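Workshop notebook, bread wrapping and storage
November 18, 2024

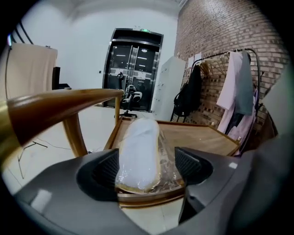 How long should a loaf stand before it goes into a plastic bag?
Three hours on the rack for the standard white tin loaf. Any sooner and the inside of the bag mists up, and the crust is soft by the next morning.

Clear bags again today, the Vadier ones. They crinkle a lot and catch the light, so it is hard to read a label through them. Labels go on the outside from now on, near the neck. The Sostus bags from September were thicker but split at the seam when twisted shut. We have 1,000 of the Vadier left in the box, and the Bilport order should bring another 2,000.

Wooden chairs are fine for setting a wrapped loaf down while the bench is being wiped. Unwrapped bread stays off them — the varnish smell gets into the crust.

Storage, as agreed with Petrauskas: wrapped loaves on the middle shelf, one layer, tops up. Stacked ones got a dent along the crown that never came out.

Still to do:
Try folding the neck under the loaf and leaving the clip off.
Weigh 10 loaves before wrapping and again the next day.
Ask Bilport whether the longer bag comes in the same film.
New roll of labels, the current one is nearly finished.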